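Soliman Hardware moves kitchen and storage lines to Celtberg site

2019-09-23

Soliman Hardware has moved its kitchen and small storage lines out of the main shop and into the former carpet unit on the Celtberg estate. The new room opened to customers this morning after a refit that began in August.

The firm says the old shop had run out of shelf space. The Celtberg unit holds 729 lines, from jam jars and sieves to drawer boxes and hooks, and there is room at the back for deliveries. Paint, timber and garden goods stay where they are.

Maribeth Evangelista, who manages the new room, said customers had been asking for small items to be kept together. "People come in for a funnel and then they want the bottles, the labels and something to keep it all in," she said. "Before, that meant going up and down two flights of stairs."

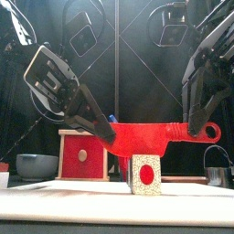
A red plastic funnel with a hole in the handle, and a small wooden box with a red front and a round beige knob.

Funnels have sold well this autumn, according to Evangelista, with many people making chutney and cordial at home. The shop also sells them for the garage and the shed, and asks customers to keep one for food and another for oil.

Storage boxes are supplied by Burkico, a workshop on the same estate. Its owner, Mahmoud Bouazza, said the firm had made nearly 1000 for the shop in the past year. He plans to add a taller size before the winter.

The first 100 customers to spend over £10 at Celtberg will be given a set of jar labels. Two parking bays outside the unit are reserved for people collecting large orders, and the entrance is on the side facing Flanedeck Road.

The unit is open from 9am to 5.30pm. Goods bought at the main shop can be returned at either address with a receipt.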